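House rules for the bench, finally

Been meaning to write these up since December. We do the sorting runs at Cliswood now, and after 1073 goes with no written rules we'd all drifted into our own habits. Bad idea.

Rule one, grip force. Set it for the softest thing on the table, not the hardest.
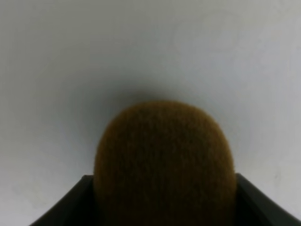

Papadakis did theirs per object and it got messy fast. One setting, one sheet on the wall, everyone signs it. Takes 3 minutes.

Rule two is spacing. Leave room for the fingers on both sides of a thing, open, before you press go. The marker is always the pain, it sits between the bottle and the kiwi and you want daylight either side. Eraser off to the right is too near the finger for my likeing.
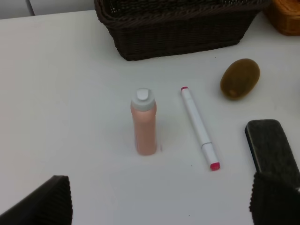
Rule three, start position. Gripper open, holding nothing, every single time, even if you only nipped out for a tea. Pellis skip this and I think they're mad. Also check the cable. Ours loops up by the top of the arm and passes in front of the lighter basket, so mind it if your going for the lime.
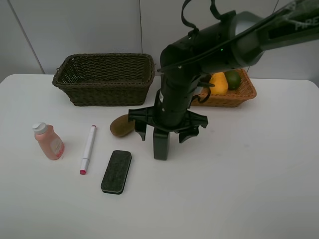 Rule four: hands off while the green light's on. The one on the wrist, small, easy to miss. Femia want a proper sign as well. Fine by me, will do it next week.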